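How Does a Song Get Recorded?

Put on your favourite song and listen really closely. Can you hear the drums? What about the deep, bumpy notes of the bass guitar? Is there one voice, or are there lots of voices singing together? It sounds as if everyone is standing in one room, playing for you all at once. Most of the time, though, the people on a record played their parts one by one, sometimes on different days, and sometimes in different towns!

Let's find out how it's done.

Sound is a wobble

Before we get to the studio, we need to know what sound is. Pluck an elastic band and watch it. It goes so fast that it turns into a blur! That fast wobble is called a vibration. The elastic band pushes the air next to it, that bit of air pushes the next bit, and so on, all the way to your ear. Inside your ear is a tiny sheet of skin called the eardrum, and it wobbles too. Your brain notices the wobble and says, "Aha, a twang!"

Fast wobbles make high sounds, like a whistle. Slow wobbles make low sounds, like a big drum or a lorry's engine.

Catching the wobble

A microphone is a bit like an ear. Inside it there is a very thin part that moves when sound reaches it. The microphone turns that movement into electricity, and the electricity runs down a cable to a computer. The computer measures it again and again, thousands of times every second, and saves all those measurements as numbers. So a song on a computer is really an enormous list of numbers. Isn't that brilliant?

To play the song back, everything happens the other way round. The numbers become electricity, the electricity makes a loudspeaker wobble, the loudspeaker wobbles the air, and the air wobbles your eardrum.

One layer at a time

Now for the best part. A band called Uton made a song called Chien (it's the French word for dog, and yes, there is barking in it). There are only a few people in Uton, but the finished song has 30 different parts. How did they manage that?

They used tracks. A track is one recording of one thing. Think of tracing paper. If you draw a house on one sheet, a tree on the next and a sun on another, and then put the sheets on top of each other, you see a whole picture. Tracks work just like that, only with sound.

First of all, the band recorded a click. It goes tick, tick, tick, tick, and it helps everybody play at the same speed. You never hear the click in the finished song because it gets switched off at the end. Next came the drums. Drums are so big, and make so many different sounds, that they had 7 microphones all to themselves! After that came the bass, then the guitars, and then the singing.

Each time, the player wore headphones and listened to the tracks that were already there. The headphones matter a lot. If the music came out of a loudspeaker instead, the microphone would hear it and record it all over again.

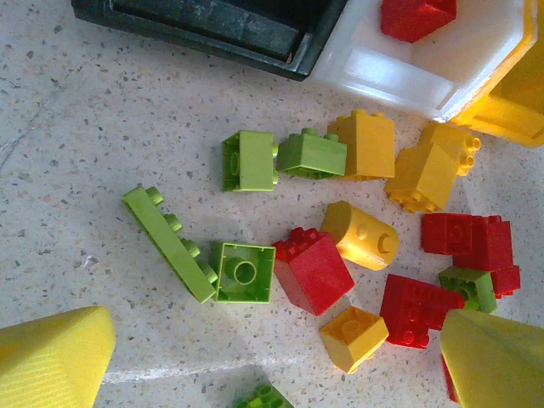 Akell wrote in to ask what happens if the singer makes a mistake near the end, and whether the whole band has to come back and start again. Great question! The answer is no, and that is one of the lovely things about tracks. The singer's voice is on a track of its own, so the drums and guitars stay just as they were. The singer can sing the whole song again, or only the line that went wrong. Every try is called a "take". On Chien, the chorus needed 5 takes, and the one you hear is made from the best bits of each.

The quiet room

Uton recorded at a studio called Desimis. If you ever visit a studio, try clapping your hands. In a bathroom, a clap bounces off the hard tiles and comes back to you as a ringing sound. In a recording room, the walls are often covered with thick, soft stuff that soaks up the sound, and the clap seems to stop dead. It feels very odd the first time!

The doors are heavy too, and there is often a window with two or even three sheets of glass. On the other side sits the sound engineer, who looks after the microphones and the computer. The engineer can talk to the band by pressing a button.

Quiet really counts. Microphones pick up squeaky chairs, rumbling tummies, jangly bracelets and aeroplanes going over. Chien had to stop once for rain on the roof, and everybody had a biscuit until it went away.

Mixing it all together

When all the parts are recorded, somebody has to mix them. Mixing means choosing how loud each track should be. If the guitar is too loud, you can't hear the words. If the drums are too quiet, nobody will want to dance!

The person mixing can do other clever things as well. They can send one sound to your left ear and another to your right. They can add echo, so that a voice recorded in a small room sounds as if it's in a huge cave. They can make a sound brighter or darker, a bit like changing the colours in a painting. Mixing one song can take days, and over 70 small changes were made to Chien before everyone in Uton was happy.

Make your own layered song

You can try this at home with two phones or tablets. Ask a grown-up before you borrow theirs.

1. Find a quiet room with a carpet, a bed or some thick curtains.
2. On the first device, record yourself tapping a steady beat on a book. Count "one, two, three, four" out loud before you start.
3. Play it back while you record on the second device, and hum a tune along with the beat.
4. Now play the second recording, record on the first device again, and add something new. Shake a jar of rice, or make animal noises.
5. Keep swapping for as long as you like.

You'll notice that the very first beat gets fuzzier each time you add a layer. That's because you are recording a recording of a recording! Studios keep every track separate, so theirs stay nice and clear.

Words to know

Vibration: a very fast wobble that makes sound.
Track: one recording of one part of a song.
Take: one try at recording something.
Mix: putting all the tracks together and choosing how loud each one is.
Chorus: the part of a song that keeps coming back, often the bit you end up singing in the bath.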